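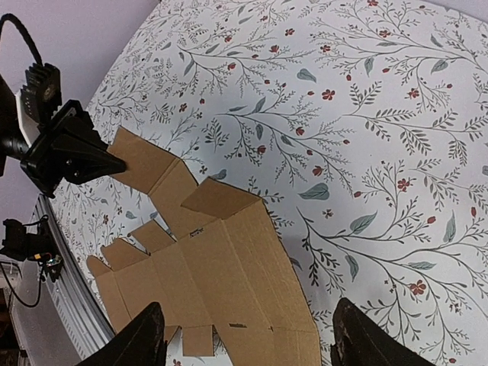
Wrist view from the box-folding set: flat blank, long flap under the other arm's jaw.

Pevbridge box folding – README

Hi! This is the data that came out of my time with the Utovari two-arm kit, which I bought with my own money and have been poking at since September. I was meant to be writing a review. I ended up with a folder full of cardboard episodes and figured somebody else might get some use out of it, so you get a bit of both.

What's in it

There are 225 episodes of the arms working on a corrugated box blank. Every episode has video from the wrist cameras plus joint positions and gripper opening for both arms. I drove all of it by hand with the leader arms that come in the kit. Cor Goossens drove 7 of them while I made dinner, and you'll spot his straight away in the joint traces (he's much faster than me and a lot less gentle).

Everything's on the one round table with the flowery cloth. If you train on this and then move to a bare bench, expect some grief – I'd mix in other backgrounds or do some heavy colour jitter.

How the kit went

Pretty well! The grippers are the best part. They hold a flap down firmly, and the rubbery slip I had with my old Hunine set hasn't shown up. My favourite trick is pinning one flap with one arm and working the crease with the other, which took me a whole weekend to get halfway decent at.

The fingers do scuff up, so don't go expecting them to stay pretty. I also wish Utovari had put a proper cover over the electronics, and the cable routing is a bit of a dog's breakfast. I wrote to support at 7 in the morning and had a sensible answer before lunch, so full marks there.

Known problems

- 2 episodes have a dropped camera stream near the end. They're flagged in episodes.csv, skip them if you like.
- The exposure wanders when an arm passes close over the cloth.
- Gripper opening is in raw motor units. Sorry, I kept meaning to convert it.
- Some folds fail. I left those in and labelled them "fail".

Using it

Unzip, point the loader at the top folder, and have a look at episodes.csv first. You can do what you want with the data as long as you credit this page. I'm aiming for 500 episodes eventually, if the cardboard holds out.

Related
Dijkstra loader scripts
Hunine gripper notes
Pevbridge towel folding README
Utovari kit: first setup and calibration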